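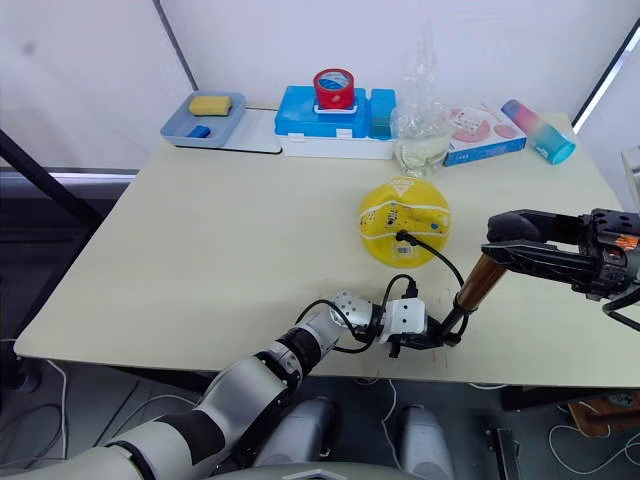

Rakbridge Household Water Readings

Overview
Hourly cold-water meter readings from 609 dwellings in the Brurkstead and Platness supply zones. The set is meant for leak detection and demand forecasting at street level. It is not suitable for billing work.

Files
readings.csv - one row per meter per hour
meters.csv - one row per meter, with zone, pipe size and install year
gaps.csv - start and end of every outage longer than 3 hours

Columns in readings.csv
meter_id: string, stable across releases
hour: local standard time, no daylight saving shift
liters: integer, volume since the previous reading
flag: 0 normal, 1 filled, 2 suspect

Processing
Raw pulses were summed to the hour. Single missing hours were filled by linear interpolation of the running total and flagged 1. Any hour above 500 liters was flagged 2 and left in place. Meters with under 90 days of data were dropped before release.

Known issues
Platness meters report late on Sunday nights - the zone gateway restarts then, and the first hour after the restart may hold two hours of flow. Pipe size is blank for nearly all of the older Brurkstead meters.

Loading
Use the chiang reader in tools/, or any CSV parser. Read meter_id as text. Leading zeros are significant.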